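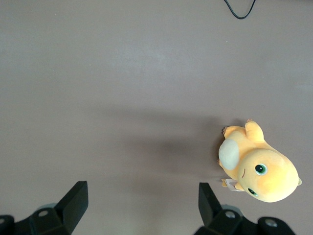 Recording pick-up demos at home: tips from a doubter

Posted 22 May 2022 in Workshop Tips

I have a low opinion of most advice on teaching a robot arm by example. It tends to come from people with a lab, a budget and somebody else to sweep the floor. My arm is bolted to a bench next to the water heater. These are the things that made my recordings less bad. Your bench is different, so try one or two before you rearrange the whole room.

Fewer recordings, looked at properly

The Trenel forum will tell you to record as much as you can and let the training sort it out. I did that over the winter and ended up with 438 pick-ups. When I finally sat down and watched them, I threw out more than I care to admit. In a lot of them I had bumped the bench, or fumbled the controls and backed up, or stopped the recording before the toy had left the table. A learner has no idea which part you meant. It copies the fumble too.

Now I record in batches of 12 and watch every one before starting the next batch. It's dull. It is also how I caught a loose finger screw in May, which would otherwise have spoiled a whole evening.

Plain table, but don't fall in love with it

A plain matte surface makes life easy. Shiny tops throw the light back at a wrist camera, and wood grain gives the thing patterns to latch onto. The trouble is that if you only ever record on one bare gray top, you may get an arm that works on one bare gray top. I have not seen anybody prove otherwise on a home setup, whatever the Betach starter guide says about its software "handling new surfaces." Mine fell to pieces over a checkered dish towel.

Get a batch working on the plain top first, then put down a placemat.

Soft toys are harder than they look

Everyone starts with a plush because it can't break and won't scratch the fingers. Fine. But a plush squashes, it rolls when nudged, and it never lies the same way twice. A big round head and stubby limbs give you several places to grab, and half of them are poor. Decide on one kind of grab before you start and stick to it for the batch. I go for the body, across the narrow way. If you grab the head in one recording and a leg in the next, you are teaching indecision.

Leave the tag on or cut it off, but pick one. I cut a tag off halfway through a set and will never know whether it mattered. That's the sort of question that keeps you up.

Lay it down crooked

Left alone, people put the toy in the same spot facing the same way. I did it for weeks without noticing. Turn it on its side. Point the head away from you. Put it off to the right where one finger is much nearer than the other, and make the arm come over to it. Some folks on the forum use a printed grid and dice. I toss the toy from a foot up and leave it where it lands, unless it lands on the floor.

Start with the fingers wide open and clear of the toy. Starting too close gives you a lovely grab and no approach, and the approach is the part mine gets wrong.

Shadows

The arm throws a shadow, and the shadow moves with it. The Molefe lamp kit is supposed to cure this. I borrowed one and got two shadows in place of one, both fainter. I sent it back. A bit of shadow in the recordings is probably harmless as long as it changes from day to day. Record some in the morning and some after supper. Pull the shade for a batch if you have one.

Cables

Tape down what you can. A wire looping onto the table at the far side is the kind of thing you stop seeing after a week, and the camera doesn't. I can't swear it does harm. I can say that a learner will use anything that reliably turns up, and a cable in the same place every time is pretty reliable. Move it now and then if you can't get rid of it.

Notes

Write down the date, the light, the object and anything odd. Pencil on a card is fine. Ekik sells a labeling program for this and I used the free trial, which spent most of its time asking me to log in.

Testing without kidding yourself

Keep one toy out of the recordings entirely and test on that. Count every try, including the ones where "it almost had it." My last test got 54 percent with the toy it had never met. The week before I'd been telling people it worked great.

Filed under: Workshop, Robot Arms, Recording
Next tip: getting tape gum off a bench top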